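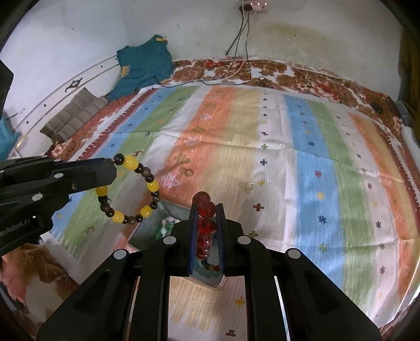

Bench notes, January, Thursday

Started 8:40. Carried on with the Ellari over-ears that came back with the left channel dropping out. Same fault on both pairs we have in, so I stopped treating it as a bad cable.

Swapped the cable anyway, to be able to say I did. No change. With the jack held still and the headband twisted a little, the left side cuts out and comes back. Twisted the other way it stays on. Resistance on the left driver reads fine at the solder tabs and goes open at the far end of the bridge wire when the band is spread wide. So the break is in the bridge wire, somewhere inside the band.

Opened the band on the first pair. Two screws under each pad, then a clip strip that wants to be pushed toward the ear before it lifts. I lifted first and snapped one tooth. It still holds, but write this down on the job card so it isn't blamed on the customer. The wire runs in a groove and goes around a post at the slider. All the flexing lands on that one point. Insulation is whole on the outside and the copper is gone inside it.

Replaced it with the thinner silicone wire from the top drawer, left a small loop before the post, no glue. Spread and released the band 700 times on the jig with a tone playing. No dropouts. Did the second pair the same way and ran the same 700. Got one crackle early on, stopped, found I hadn't tinned the ground properly, redid it and started the count over. Clean the second time.

I don't know if 700 is enough. It was what we could fit in before lunch. If anyone has time, leave the second pair on the jig overnight, but check the foam blocks first, one of them is walking to the left.

Plodelach earbuds, charging case. The case takes a charge and shows full, right bud doesn't. Cleaned the contacts with alcohol and a swab, which got the right bud charging for one cycle and then it stopped again. Under the loupe the rear pin sits lower than the others. Pushed on it and it doesn't spring back. I can bend something up for it, but it would be a bodge. Asked Van Damme for the pin block as a spare part. They sell the whole case bottom only, and the price is silly compared to a new set. Waiting to hear if the customer wants to go ahead. Case is in the gray bin with its slip. Please don't put it back on the charger, the board gets warm with only one bud in.

Listening check on the Gernen closed-backs, after the pad change. The new pads are thicker than the old ones and you can hear it. Bass is down and there is a hard edge on voices, mostly on spoken word. I first thought the left pad wasn't seated, pulled it and put it back, same result. Then put the old pads on again and the edge went away. The new ones hold the driver farther from the ear and the seal is poor if you wear glasses. I wear glasses, so someone without should have a listen before we say anything to the customer.

Tried a ring of felt behind the new pad. Better on voices, bass still light. Not sure we should be tuning other people's headphones without asking. Left it out for now, the ring is taped inside the lid of the box.

Other things:

Small Phillips driver is rounded off. Use the one with the yellow handle until new ones come.

The test amp hums on input 2 when the lamp is on. Moved the lamp to the other strip and it stopped. Input 1 was never affected.

We have 20 of the short jacks left and no right-angle ones. Order right-angle.

Solder tip changed. Old one was pitted and I should have done it last week.

Still open: jig run on the second Ellari pair, answer on the Plodelach case, second opinion on the Gernen pads. Finished at 5:15, jig switched off at the wall.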